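Vustiveo – Control and Perception Software for Two-Arm Tabletop Cells

Overview | What's Included | Requirements | Licensing | Support

Vustiveo runs two small arms over a shared work surface from a single workstation. It reads the cameras, tracks what is on the floor of the cell, plans motion for both arms together, and records every run so it can be played back and checked later. Fendska has built it for labs and small integrators who already have hardware and want one set of tools to run it.

Version 4 adds a new detector for clear and translucent plastic, which was the most common request from people on version 2.

Clear Object Detection

Clear plastic gives a depth sensor very little to work with. The sensor tends to report the table behind the part, and the planner then sends the fingers to the wrong height. Vustiveo works from the color image in these cases. It looks for edges, printed marks and highlights, fits an outline, and places that outline on the known table plane.

Flat parts such as set squares and stencils are handled as outlines with a fixed thickness. You enter the thickness once in the object library. Printed numbers and tick marks help the fit, so keep the printed side in view of at least one camera where you can.
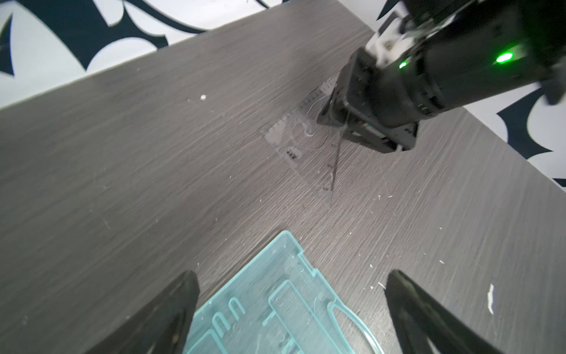 Wrist camera view: clear set square at the gripper, teal stencil template in the foreground.

The detector was trained on a base set that ships with the software. Adding your own object takes 700 labeled frames for a good result on flat parts. Boxes and cases with lids usually need more – the full pencil case model in the library used 1,190. Labeling is done in Hiltska, the browser tool included with every license.

Two-Arm Planner

Both arms are planned as one system. The planner checks each link of one arm against each link of the other, along with the walls, posts and rails of the cell. Anything attached to a wall can be added to the cell model as a simple solid, and you can set a keep-out margin for it.

Soft items that stay in the cell can be marked as fixed obstacles or ignored. A fixed obstacle gets a loose box that the upper links are not allowed to enter. If you find the planner taking long detours, shrink the box first before changing the speed settings.

Each arm can be given its own task, or one arm can hold a waiting pose and the other work. Handover poses are stored in the cell file and can be edited by hand. 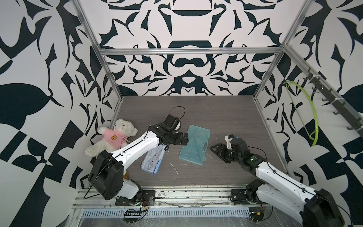

Fixed camera view of a two-arm cell, with two plastic cases on the floor, one beneath the left arm's upper link.

Contact and Press Moves

Some jobs call for the gripper to touch an object without closing on it: pressing a board flat, pushing a box square to an edge, sliding a sheet toward the other arm. Vustiveo has a separate move type for these. You set a direction, a current limit for the joint motors and a maximum travel. The move ends at whichever limit comes first and writes the reason to the log.
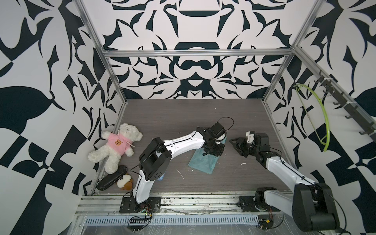 Default limits are set low on purpose. Raise them in small steps and watch the current plot as you go. The plot can be lined up with any camera in the replay window, so a spike in the motor current can be matched to the moment it happened. Shanthi Amarasinghe's application note on press moves, available from the support page, has starting values for light arms.

Close-Range Tracking

Near the end of an approach, a wrist camera may only see part of the object. The close-range tracker takes over from the fixed camera and follows the nearest rim or edge it can find. It also accepts images that are slightly out of focus, and it lowers its confidence score to match.

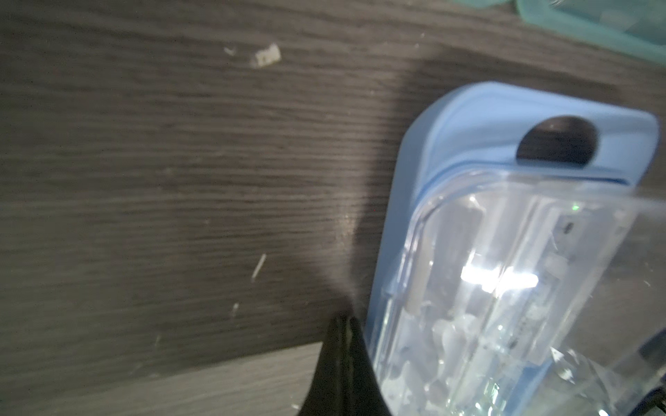
A gripper finger against the light blue rim of a clear container, seen from the wrist.

Glare is masked before tracking starts. If the bright area covers too much of the rim, the tracker stops and asks for a new view. Small scraps and specks on the table are filtered by size, and the cutoff can be changed under Perception > Floor.

What's Included

Vustiveo runtime and planner
Hiltska labeling tool
Replay viewer
Base object library
Python interface with sample scripts

Requirements

Linux workstation with a supported graphics card
One fixed camera, plus one wrist camera per arm
Setup takes roughly 2 hours on a cell that is already wired

Licensing and Support

Licenses are sold per cell and include updates within the same major version. Version 2 cell files open in version 4, but camera calibration has to be run again. For a quote, contact Henrike Hagedorn in sales. Technical questions go to Fung-ping Kwok on the support desk. The next maintenance release is planned for March.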